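Tekin - Staffel 2, meine Eindrücke
06/07/2026

So, ihr Lieben, ich bin endlich durch! Im Januar hatte ich mit der Serie angefangen, dann kam das Leben dazwischen, und jetzt habe ich die letzten Folgen fast in einem Rutsch geschaut (mit sehr viel Tee und einer Decke, obwohl es draußen warm war). Wer die erste Staffel mochte, kennt das Hafenstädtchen Ornmont schon, und ich habe mich gleich wieder wie zu Hause gefühlt. Die zwei Schwestern streiten immer noch so herrlich, dass ich manchmal laut mitgeredet habe.

Etwas zäh fand ich die Folgen in Dritley - da hätte man ruhig kürzen dürfen.
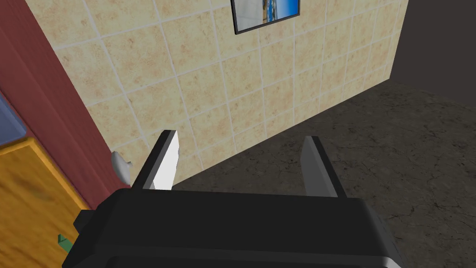 Die Musik dagegen ist wieder ein Traum, vor allem das leise Klavierstück beim Abschied am Bahnhof. Von mir gibt es eine warme Empfehlung, am besten im Original mit Untertiteln!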